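Bathroom day, finally

Quick one, dinner's on. Guests coming (Ditte plus 6 others, help) so the bathroom got moved to the top of the list.
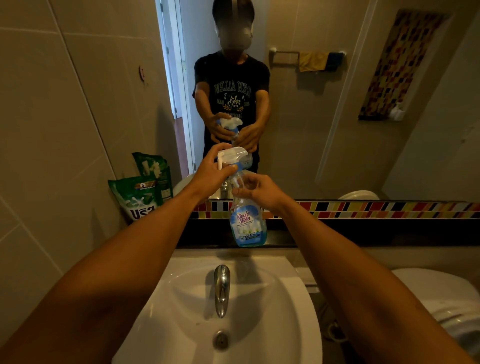

Mirror first, then the sink, then the toilet. Always that order. I used to start with the faucet and then drip all over it doing the mirror – dumb. The slanted tile strip is the worst part, all those tiny grout lines. Old toothbrush, 30 minutes, sore wrist.

Still need a new bath mat. Bo-ram says gray. I say anything but gray. Will udpate tomorow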